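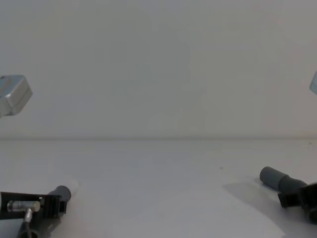

Two-arm teleop: how do you reset between demos?

zolt_bench
Hi everyone, long-time reader and finally posting! I'm about 60 demos into teaching our two-arm setup to fold a small cloth, all by remote control, with a chest-height camera recording. The white wall and white table have been lovely for keeping things simple, but I'm wondering how people handle the very start of each take. Right now I bring both arms back to the same spot, rubber fingertips pointing in toward each other over the bare table, and then press record. Is that too tidy? My partner at the Dallon lab says I should start from all over the place.

kurup_fan
Welcome! I'd side with your partner, at least partly. We did 600 takes on a peg task from one fixed start pose, and the arm was wonderful until somebody bumped it two inches to the left, and then it just sort of hovered there looking lost. (We were pretty lost too.) Now I nudge each arm a little before every take, nothing dramatic.

slowhands
I'm going to disagree, kindly. With 60 demos you don't have enough to spread around. Keep the start the same, get one version that works, then loosen it up. I went messy too early on the Gulavano drawer job and spent most of April wondering whether the trouble was my data or my own shaky driving. It was my driving, by the way. I'm much better after coffee.

zolt_bench
Oh, that's reassuring, my driving is pretty shaky too! The left hand always gets there before the right and then has to wait. Do you throw those takes out?

kurup_fan
I keep them if the task gets done and the wait is short. Long pauses I do cut, or the arm learns to sit and think about its life.

slowhands
I toss them. 124 clean ones did more for me than everything I'd collected before. We'll have to agree to differ on that one, kurup_fan, as usual :)

tablecloth_tina
Jumping in on the white table, if I may. Do watch your shadows! The grippers throw a soft gray one on ours, and a policy we trained in the morning got fussy by 4 pm when the window light came round. I'd mix in some takes at different times of day, whatever you decide about the start pose.

zolt_bench
Thank you all so much. I'll keep the fixed start up to 124, in slowhands' honor, then begin nudging, and I'll do a batch after lunch for the light. Will report back once I have something worth showing.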